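Stripping down an old tower before you rebuild it

19 September 2020

I've had a soft spot for old office towers for years. They're heavy, they're ugly, they come out of company clearances for next to nothing and they're a joy to work on once the side is off. If you've got one sitting in the garage and you've been meaning to do something with it, I'm going to go through how I take mine apart, in the order I do it, with a few of the mistakes I made on my first ones so you can skip those.

I'm assuming you've never been further inside a computer than the USB sockets. If you have, skim.

What you'll want to hand

A decent crosshead screwdriver, and I do mean decent. The one from the Christmas cracker will chew the screw heads. I use a plain Petkov one that my mate Costel left at my house and has never asked for back. You'll also want a soft brush, a tin of compressed air, some kitchen roll, isopropyl alcohol, an anti-static wrist strap and something to put screws in. I use a bun tin. Each hole gets the screws from one job and I put a scrap of paper in with them saying where they came from (drive, card, cooler and so on).

Your phone is a tool too! Take a photo before you unplug anything. Then take another one closer up. I've never once regretted having too many photos of where the front panel wires go.

Step 1: Get it off the mains and let it sit

Shut it down properly, switch it off at the back if there's a switch, and pull the power lead right out. Then press the power button and hold it for a few seconds, which drains what's left in the system. Take off everything else that's plugged in as well, the monitor and the keyboard and whatever that old dongle is.

Go and make a tea. If it's been running, the coolers will want a while.

One thing I'm going to be stern about: leave the power supply itself shut. You can unscrew it from the case and lift it out whole, that's fine, but don't go opening the metal box. It can hold a nasty charge long after it's unplugged.

Step 2: Lay it down and open it

Lots of people try to do this with the tower standing up on the floor. Please don't. You'll be fighting gravity the whole way, every screw you drop will vanish into the bottom, and your back will hate you. Put it on its side on a table, with the removable panel facing up, at a height where you can stand and look straight down into it.

Some panels have thumbscrews at the back, some have a latch, and some have both just to annoy you. Undo those, slide the panel the way it wants to go and lift. If it won't budge, check for a lock or a screw you've missed before you start heaving. I keep the panel lying flat next to the case where I'm not going to knock it off and frighten the dog.

Clip your wrist strap to bare metal on the case now, before you reach in.

Step 3: Have a good look round before you touch anything

This is my favourite bit and I always drag it out. Find the big green board first, as everything else hangs off it. The processor socket is the square thing with the metal surround and the little lever. Near it you've got the long memory slots, and then the expansion slots, where a graphics card will be if there is one. Follow the cables out from the drives and see where each one lands.

On an older Dell like mine there's a row of blue clips along the rear edge, which hold the expansion cards in without screws. Lovely things. I wish everybody still did them.

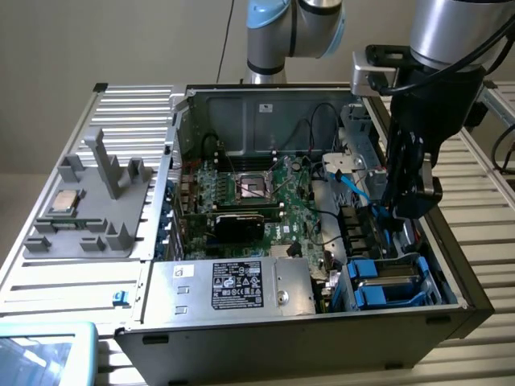

Step 4: Mind that socket

I've put this ahead of all the pulling out for a reason. If there's no processor fitted and you can see the field of tiny pins, you are looking at the most delicate part of the whole machine. Those pins bend if you so much as breathe on them with a sleeve. No fingers, no brush, no kitchen roll, and no compressed air from close up either.

If you've got a plastic socket cover, put it on now. I lost a perfectly good board by dropping a screw in there, and then lost an evening with a needle and a magnifying glass making it worse. Bjartur, who used to mend these for a living at Climance, looked at it and just patted me on the shoulder.

If there is a processor in yours, leave it where it is for the moment with its lever down. It's protecting the pins for you.

Step 5: Cards out

Unplug any power lead going to the graphics card. Flip open the retention clip (or undo the screw, if yours has one) and then find the small catch at the end of the slot on the board. Press that, and ease the card straight up with both hands. No wiggling side to side! It should come with a firm, even pull, and if it doesn't, the catch is still on.

Pop it in an anti-static bag. Hold it by its edges and keep your thumbs off the gold contacts.

Step 6: Memory and drives

Memory is the easy one. Push the clips at the ends of the slot outwards and the stick pops up. Make a note of which slots were in use, because some boards are fussy about it.

For drives, unplug the data cable and the power cable first, holding the plug and never the wire. Then slide or unscrew the drive from its cage. If cables are looped all round the cage, take your time and free them one at a time. Label the drive if you want what's on it.

Step 7: Clean

Brush first, then short bursts of air, outdoors if you can. Hold fan blades still with a finger while you blow. Old thermal paste comes off the base of a cooler with kitchen roll and a dab of the alcohol. Little heatsinks that are fixed to the board can stay put, just get the fluff out of the fins.

Leave everything to dry properly before you put power anywhere near it, then work back through your photos in reverse. I'll do the rebuild on a separate page when mine's finished. I'm still waiting on memory.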